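The Small Kitchen on the White Table

By Arnout Van Acker
8/7/21

When my sister moved house in January, she left three boxes with me and asked me to keep them until the summer. Two of them had winter coats inside. The third had a kitchen. It was a kitchen for a child of four or five years, with pots the size of a coffee cup and a bag full of food that no one can eat.

I opened this box because I wanted to know if it could be thrown away. I did not throw it away. I spent the rest of that week reading about toy kitchens, and after this I took the train to Cenon, where a shop called Harnero sells almost nothing else.

The shop is one long room with a low ceiling. The owner, Mrs Cao, keeps 2,677 articles on her list, and she prints the list again every month on paper. She began with doll's furniture, but the customers kept asking for pans. "A doll's bed is looked at," she told me. "A pan is used. Children come in with a pan already in the hand, and they ask me for the lid."

Lids are the great problem of this trade. A pot comes into the shop second-hand, and the lid has gone years before, under a sofa or into the garden. Mrs Cao has a drawer with 403 loose lids, sorted by width, and people send her drawings of their pots around the rim so that she can look for one which fits. She charges very little for a lid. The postage is often more.

I had thought that toy kitchens were made to look like real kitchens, only smaller. After one afternoon in Harnero I think that this is only half true. The colours are different from the colours that adults choose. In my own kitchen everything is steel or white, and I have one red pan which was a present. The toy makers prefer soft green, light blue, sometimes pink, and these colours have been there for a long time. Mrs Cao showed me a catalogue from a maker called Clornska in which the whole stove, with all its pots, is the green of peppermint sweets.

The food is the opposite. There the colours are strong, because a child must know from the other side of the room that this is a strawberry.
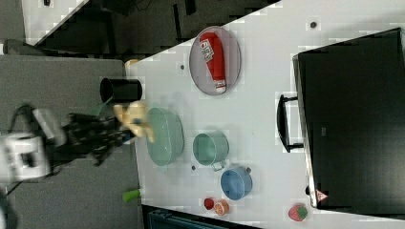

I have a weakness for the colander. In a real kitchen it is a boring thing, and you only think of it when the pasta is ready and you cannot find it. In a toy kitchen it is the most wanted piece. You can see through the holes, you can wear it, you can carry all the fruit in it from one end of the house to the other. My nephew used his for everything. Soft animals went in, and socks, and once my keys, which we found after two days.

A small pot has another attraction, and I think it is the handle. A child who holds a pan by the handle is holding it in the same way as the father or the mother, and the face becomes serious at once. It does not matter if the handle is only a little knob. The pan must be stirred, the soup must be tasted, and you, the guest, must say that it is too hot.

Then there is the question of size. Toy food does not respect any scale. A strawberry may be almost as large as half an orange, and a tomato has to fit in a pot which is itself not much bigger than the tomato. Adults notice this and children do not. I asked Mrs Cao if customers complain. She said that one gentleman had returned a set of vegetables because the carrot was longer than the leek. She gave him his money back, and the next day she sold the set to a girl who wanted it for the carrot.

Many families mix the toys with real things from the kitchen, and I was glad to hear that she approves of it. An old metal tray makes a very good table, or an oven, or a bed for a sick bear. A plastic cup can be a cup, but it can also be the tower where the salt lives. A squeeze bottle for ketchup is loved by everybody. If you give a real one, wash it several times with warm water and leave it open for a night, because the smell of vinegar stays long in the cap.

About washing she has firm opinions. Painted metal pots should not go in the dishwasher, not even once. Use a soft cloth and dry them immediately, also behind the handle, where rust likes to begin. Plastic food can be washed in a bowl with a drop of soap. Soft plush pieces go in a pillowcase with a knot in it, on a cool programme, and afterwards they lie flat on a towel until the inside is dry too.

Storing is less simple. The shop sells boxes with 60 small compartments, and they look beautiful on the shelf, but Mrs Cao does not recommend them for a house with young children. She prefers one wide basket without a lid. Everything goes in at evening and everything comes out in the morning, and the pots may lie on their side or upside down.

Before my train I bought a blue lid for my sister's smallest pot. It is a little too wide, so it slides when you lift it. The third box is now under my desk, and the winter coats have gone to the attic.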